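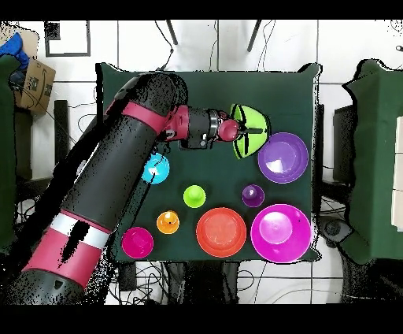 Fatima Lekota wants to know why she could hear an actor whisper from the very last row of a theater, when she can't even hear her brother from the other end of the school gym and he's yelling.

I love this question! I've been waiting for somebody to ask it, because I spend a lot of my time sitting in empty theaters clapping my hands (it's a real job, I promise) and I hardly ever get to explain what I'm doing.

So let's start with the clap.

What a sound does when you let it go

When you clap, you squeeze the air between your hands, and that squeeze gets passed along from one bit of air to the next, a lot like a bump traveling down a line of kids when the one at the back gets shoved. It spreads out in every direction: up, down, sideways, behind you. Sound is fast, but it isn't as fast as light. If you've ever seen lightning and then waited for the thunder, you already know that.

Outdoors in a big field, most of your clap just keeps going and gets weaker and weaker until there's nothing left to hear. Indoors it runs into things. It hits a wall and bounces off, and then it hits another wall, or the ceiling, or somebody's coat.

Hard, smooth things like brick, tile and glass bounce nearly all of the sound back. Soft, fluffy things like curtains, carpet and sweaters soak a lot of it up. People soak up sound too! You are a pretty good sponge, especially in winter clothes.

Back to the gym

Think about your school gym for a second. Hard floor, hard walls, high hard ceiling, and nothing soft in it except maybe a pile of mats in the corner. When Fatima's brother yells, the sound reaches her ears once, straight from his mouth. Then it reaches her again off one wall, and again off the ceiling, and again off the far wall, over and over, each copy a little later than the one before. By the time his second word comes out, the first one is still flying around the room. All those words pile up on top of each other and turn into mush.

The leftover sound that hangs around in a room has a name, reverberation. It's a long word, so the people I work with mostly say "reverb." If one copy comes back late enough that you hear it as a separate sound, that's an echo. Gyms have lots of reverb. Big churches have even more, and that's one reason slow singing sounds so lovely in a church and fast talking sounds so terrible.

So do you want no bouncing at all?

Nope! I thought so too when I started. My first boss, Heike Engelhardt, took me into a recording room in Cumside where every wall was covered with thick soft wedges, and she asked me to read a poem out loud. It was the weirdest feeling. My voice seemed to fall on the floor right in front of my shoes. She walked to the far side of the room and could hardly hear me, and it wasn't even a big room.

A few bounces are helpful. If a bounce reaches your ear very, very soon after the straight sound does, your brain glues the two together and you just hear one louder voice. It's your brain doing you a favor. The trick in a theater is to send lots of these quick bounces to the audience and get rid of the slow ones.

How you build a helpful bounce

This is the part where the shape of the building comes in, and where I get excited and start drawing on napkins.

Look up next time you're in a theater. There's a good chance you'll see big panels hanging over the front seats or tilted pieces of ceiling, and they may look like decoration. They're more like mirrors, only for sound. The actor's voice goes up, hits a tilted panel, and comes down on the people in the back rows who need it most. Tilt the panel a little differently and it comes down somewhere else.

The side walls do a similar job. Two flat walls that face each other are trouble, though. A clap can get stuck between them, zipping back and forth, and you hear a funny buzzing noise called a flutter echo. (Try it in an empty hallway, it's great!) So designers like to angle the walls a bit, or cover them with bumps and ridges and zigzags so the sound scatters all over the place. Really old theaters had statues and curly plaster and fancy boxes everywhere, and all those lumpy bits scatter sound very nicely.

The back wall is where you'll usually find the soft stuff. A sound that gets all the way to the back wall and bounces has a long trip home to the stage, so it would arrive late and bother everybody. Better to soak it up.
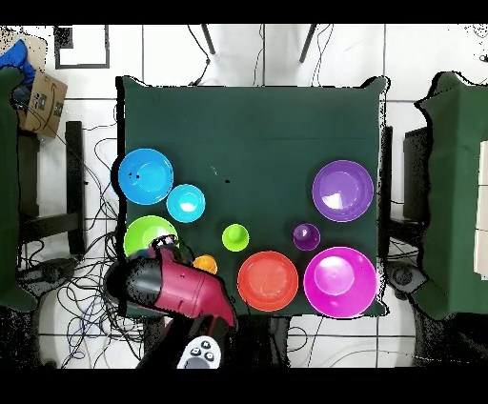 Colorful plates and bowls on a green cloth.

Why the seats go uphill

Have you noticed that the floor of a theater slopes? That slope is called the rake. Everybody knows it's there so you can see over the head of the person in front. It helps you hear, too. Sound traveling straight from the stage has to get to your ears, and if there are 12 rows of sweaters and hairdos between you and the actor, all at the same height, they'll soak up a good part of it on the way. Lift each row a little and your ears get a clear path.

The rule I was taught is that if you can see the actor's mouth, you can probably hear what comes out of it. It isn't perfect, but I still use it when I'm picking my own seats.

The Pacheco, the theater nearest my house, has 18 rows and a rake so steep that I hold on to the rail going down. I can hear shoes squeak on that stage from the top. I can also hear anyone who opens a bag of chips, so it works in both directions.

Balconies, and the seats I don't like

A balcony is a clever way to bring people closer. If you put everyone on one floor, the last row would be miles off (okay, not miles). Stack some of them upstairs and the farthest person is much nearer to the stage.

But go and stand underneath a deep balcony, right at the back. It's a bit like listening from inside a cave, because the nice bounces from the ceiling can't get in under there. Designers try to keep that overhang short and open it up high at the front. In some theaters they hide little speakers under it instead.

Concerts and plays want different rooms

Rawiri Kereama once asked me a good one at a school visit: if I know how to make a room sound good, why don't I make them all the same?

Well, an orchestra sounds best with a good long reverb, so the notes melt into one another. A play sounds best with a short one, so each word is crisp. If you build a room that's perfect for violins, the actors will sound mushy, and if you build one that's perfect for actors, the violins will sound thin and a bit sad.

Plenty of towns can only pay for one hall, and they want it to do everything. So we cheat. The Fliltutell Hall has 3,434 seats and they use it for orchestras, plays, school graduations and once (I was there) a dog show. Behind the wooden grilles on its walls are giant heavy curtains on motors. Pull the curtains out and the room goes drier and crisper for talking. Hide them away and the hard walls are bare again, ready for the trumpets. You can't see any of it from your seat.

Oh, and do you remember that people are sponges? That makes a headache for me, because I do most of my testing when the hall is empty, and it's going to sound different when it's full. One answer is to use seats with thick padding, so that an empty seat soaks up nearly as much sound as a seat with a person in it. The seat is pretending to be you!

Keeping the outside out

A whisper isn't loud, and even the best ceiling in the world can't help if there's a truck going by. A lot of theaters are built like a box inside a bigger box, with a gap between the two so noise has a hard time getting across. Sometimes the inner box sits on rubber pads, so that the rumble from a train underneath doesn't come up through the floor and into your seat.

The doors matter too. You often go through one door, then a tiny dark space, then another door. With 2 doors, one can be shut while the other is open, and the chatter in the lobby stays in the lobby. Even the air blowing in to keep you cool has to come through wide ducts, nice and slowly, so it doesn't hiss.

And then there's the actor

I can't take all the credit for that whisper. Actors practice something called a stage whisper, which has lots of breath and very sharp letters in it, all the Ts and Ks and Ss. It sounds like a secret but it's really quite strong. Try one at home. Say "don't touch the cookies" in your normal whisper, then again with every letter as sharp as you can make it, and get somebody to listen from another room.

Try the clap test

Go around your home and clap once in each room, then stop and listen to what's left after the clap. The bathroom will probably ring. A closet full of clothes will sound dead and stuffy. Now hang a couple of big towels in the bathroom and clap again. Can you hear a change? Open the closet and take a big armful of coats out (ask first) and see what that does.

If you find a spot with a really good flutter echo, write and tell me where it is. Mine is the stairwell next to my dentist.

Filed under: Ask a Builder / Theaters and Halls
Last updated: 17 Aug 2025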